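Notes from the Kitchen Table: The Winter Soup Exchange

Dec 19, 2021

Well, neighbors, we did it again, and I am sitting here with my feet up and a freezer so full that I had to move the ice trays out to the garage. The Potusbridge Soup Exchange wrapped up for the year last weekend at the grange hall, and I promised so many of you I'd write it all down that I had better do it now, while I can still remember who brought what.

If you're new to the newsletter (and quite a few of you are, welcome!), the exchange is very simple. You make one big batch of soup at home, you freeze it in quart containers, and you bring it to the hall. Then you go home with the same number of quarts that you came with, only they're all different. You arrive with eight quarts of split pea and you leave with eight suppers, and not one of them is split pea unless you want it to be. We started it five winters ago with a handful of families from the east end of town, mostly because Sheila Bunting had a bumper crop of butternut squash and had run out of people to give soup to. This year we had 55 households, which is more than I ever thought would fit in that parking lot, and a good number of them drove over from Pestivbridge.

I want to talk first about the labels, because we finally got the labels right. Last year, as some of you will recall, we let everybody write on their own lids with whatever marker they had in the car, and by January I was thawing things and guessing. I served my brother-in-law a beet soup that I had told him was tomato, and he was very nice about it. So this time Jamie Dunmore printed proper freezer labels, with a line for the name of the soup, a line for the cook, a line for the date it was made, and a big box at the bottom for allergens. Dairy, wheat, nuts, shellfish, celery (yes, celery, we have two families who can't have it). Jamie ordered a roll of 1000, so we are set for labels until my grandchildren are running this thing.

The labels that didn't stick were the ones put on after freezing. Please, next year, put the label on while the container is at room temperature and dry, press it down all the way around, and then freeze it. I know I said this in the May issue and I know I'll be saying it again.

Now, the soups. I can't mention them all, and I apologize ahead of time to anybody I leave out, but a few of them have been following me around in my thoughts all week. Trevor Mellor brought a barley and mushroom that was so thick you could have used it to patch a driveway, and I mean that as high praise. He soaks the dried mushrooms overnight and puts the soaking liquid in at the very end, and he says not to salt anything until then. Stuart Ellwood made a white bean and kale with a whole Parmesan rind in the pot, and his eight quarts were spoken for before he had his coat off. And there was a chicken and wild rice from a young couple on Prosser Lane, their first year with us, who were worried that it was too plain. It was not too plain! I had it two nights ago with buttered toast and I would gladly have it again tonight.

Sheila's squash soup was back, of course. She has started roasting the squash with the skin on and a whole head of garlic alongside, then squeezing the garlic out into the pot, and it's a different soup altogether. Sweeter, and a little smoky around the edges where the pan caught. She told me she doesn't measure anything, so I stood in her kitchen last month and measured it for her, and the recipe is at the bottom of this item for anybody who'd like to try it over the holidays.

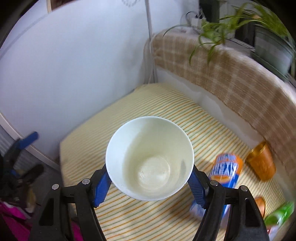 We had a good long talk over lunch about what freezes and what doesn't, and I thought I'd pass along what people said, as there was a fair bit of experience in that room. Potatoes came up first, as they always do. Chunks of potato go grainy in the freezer, and there's not much to be done about it. Malcolm Bainbridge has been making chowder for longer than some of us have been cooking, and his way is to freeze the base without the potatoes or the milk, and write "add potatoes and milk" on the lid. You boil up a couple of potatoes the night you want it, warm the base, stir in your milk, and you'd never guess it had been frozen. I traded him two of my minestrones for two of his chowders and I feel I got the better end of that.

Noodles are the same story. They drink up all the broth and fall to pieces. If you're making chicken noodle, freeze it as chicken, and let the person on the other end deal with the noodle. Several people had taped a little sandwich bag of dry egg noodles to the lid, which I thought was a lovely touch, and I'm going to steal the idea.

Rice is a matter of opinion. Wild rice holds up fine. Brown rice does pretty well. White rice goes soft, but if you like it that way, and my mother did, then there's no harm done.

Cream can separate, but it will usually come back together if you warm it slowly and whisk it. Sour cream won't, so leave it off and add it at the table. Fresh herbs go dark and a bit sad, and are better sprinkled on at the end. Beans, lentils, squash, tomatoes, cabbage, carrots and just about any kind of meat will wait for you happily for three months and then some.

One more thing on freezing, and then I'll leave it alone. Leave an inch at the top! Soup grows when it freezes. We had four cracked containers this year, and one of them was in the trunk of my own car, and I will be smelling curried lentils every time I go around a corner until spring.

I should say a word about the extra table, too, as it was new. Anybody who had made more than they wanted to swap could leave the rest there, and it went over to the food shelf at Dustden the same afternoon. I honestly had no idea if anyone would use it. By two o'clock it was covered, and Malcolm and Trevor had to make two trips with the coolers. The folks at Dustden have a good-sized chest freezer but they don't have much in the way of shelf space, so if you'd like to give during the year, frozen quarts are very welcome and so are boxes of crackers. Please call before you drop off so that somebody is there to unlock the side door.

We also passed the hat for the hall. Between the hat and the bake sale corner we brought in $1,568, and that pays the heating for the rest of the winter with enough left over to fix the drip in the kitchen sink. I know that sink has been driving the dishwashing crew up the wall. Thank you to everybody who bought a pie, and a special thank you to whoever bought three.

A few lost and found items are sitting on my front porch in a laundry basket. There's a blue plaid scarf, a soup ladle with a long handle, one child's mitten, red, and a pair of reading glasses in a soft case. I'm home most mornings. If I'm not, just help yourself, the porch door sticks but it isn't locked.

Looking ahead, there has been talk of a smaller exchange in early March, when everybody is tired of winter and the freezers are getting low. Stuart has offered to look into the date with the grange. We'd keep it to four quarts each and maybe do bread as well, although I'd like to hear from the bread bakers first about how much notice they need. Drop me a note or catch me at the post office.

And now the squash soup, as promised.

Sheila's Roasted Squash Soup
Makes four quarts, more or less, depending on your squash

Two large butternut squash, cut in half the long way, seeds scooped out
One whole head of garlic, top sliced off
Olive oil
Three yellow onions, chopped
Two tart apples, peeled and chopped
Two and a half quarts of chicken or vegetable broth
One teaspoon of dried sage
Salt and plenty of black pepper

Heat the oven to 400. Rub the squash and the garlic with oil, wrap the garlic in foil, and lay the squash cut side down on a big sheet pan. Roast until a fork slides in with no argument, close to an hour. Let the edges get dark.

While that's going, cook the onions in a little oil in your biggest pot, slowly, until they're golden. Add the apples and the sage and give it another ten minutes. Scoop the squash out of its skin into the pot, squeeze in the garlic, pour over the broth, and let it all simmer for half an hour. Blend it as smooth as you like. Sheila leaves hers a little rough.

Season it once it's blended, and let it cool all the way before you ladle it into containers. Label first. Leave your inch.

If you try it with sweet potatoes in place of one of the squash, let me know how it comes out, I've been wondering.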